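Open house at the Olivares show home

I'd been meaning to get over to the Olivares open house since March, when the first flyer came through the door, and on 18/08/2019 I finally did it. It was 32 miles each way, with a stop at the Bremon bakery for a cheese roll (very good, slightly squashed by the time I ate it). Parking was easy and there was a lady at the gate handing out maps, which I lost almost immediately.

If you haven't been, the idea is simple. You wander through a lived-in house, 900 square feet on one floor, and look at how everyday stuff gets sorted, stored and passed along. No velvet ropes! I went straight through the hall to the room where the kitchen things had been brought out, and that's where most of my afternoon went. 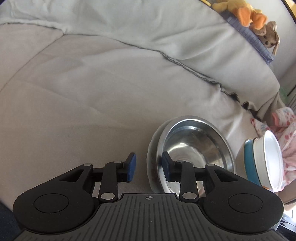

I have a weakness for bowls, I'll admit it now. My own cupboard is an avalanche waiting to happen, so I always want to see how other people nest theirs. They were right there on the sofa fabric, and I fell hard for the teal-blue one with the white inside. It had a white bowl tucked into it, and next door was a stainless steel one sitting with a white bowl that had a pretty scalloped rim. I'd never have put steel and white together, but I'm trying it at home. The crumbs in the steel one made me feel much better about my own dishes, too.

After that I got chatting with a couple from Pleretti about tubs and trays, and whether you should keep the big ones at all. They were firmly in the "one of each" camp. I'm more of a "what if I make potato salad for the whole street" person, and I said so.
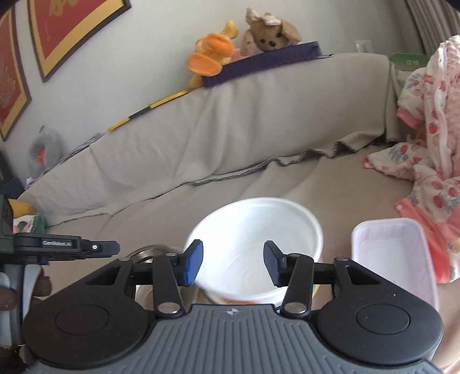 We never did settle it, but they told me about the Seketti swap shelf out back, where you leave something and take something. I came away with a jug for $4 and a cake pan for nothing. Admission was $6, tea included, and the line for the tea was the only slow part of the day. Go early if you want a scone. Mine was the last one on the plate, and I ate it standing up by the coats.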